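Home Textiles and Everyday Care
Handout 5: Microfiber Towels, Folding and Looking After Them

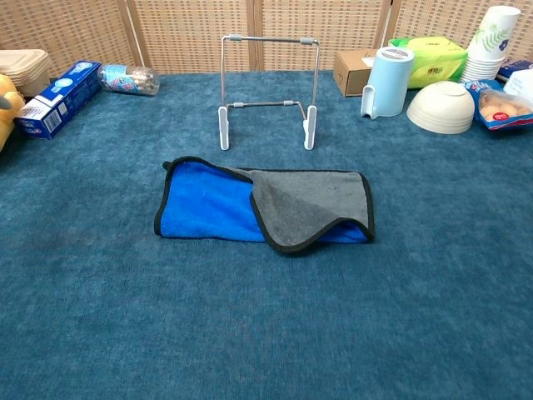
Figure 1. Two-sided microfiber towel, blue and gray, with black binding and a hanging loop.

Welcome back, everyone, and thank you for bringing in such a fine heap of towels for the Catterall room. We'll be spending most of our time on folding, which I know sounds like a small subject for a whole afternoon, but I promise we'll fill it (we always do!).

Start with Figure 1 and look for the binding. Black edging is a great help when you are learning, as it lets you see where one layer stops and the next begins. On this towel the gray flap has been folded back over the right half, and a strip of blue still peeks out along the lower right. For a towel you're about to use, that is perfectly fine. For the shelf, I'd like you to bring the edges together and smooth the whole thing with the flat of your hand, working from the fold outward.

A word on the two colors. In this course we use blue for dusting and gray for wiping up, and we stick to it even when we're in a hurry. Your own towels may be all one color, in which case pick a side and mark the corner with a stitch or two of bright thread.

Washing
Wash microfiber with other microfiber and keep it well away from cotton bath towels, which shed lint that the fibers love to hold on to. Use a little mild detergent and leave out the fabric softener. I wash mine in warm water and dry them on low, or hang them by the loop if the weather is kind. Please check the care label first, particularly if it gives a lower temperature than you're used to.

Folding for the shelf
Lay the towel flat on the table, gray side up. Fold it in half, edge to edge, then in half again the same way. Turn it so the fold faces you, and tuck the loop inside. A soft curl along the edge is nothing to fret over, and a heavier towel will nearly always have one.

For next time
Read page 114 in the Pudura course book, and fold 14 towels or cloths of any kind at home. Bring your two neatest and your one most stubborn, and we'll sort out the stubborn ones together before the tea break.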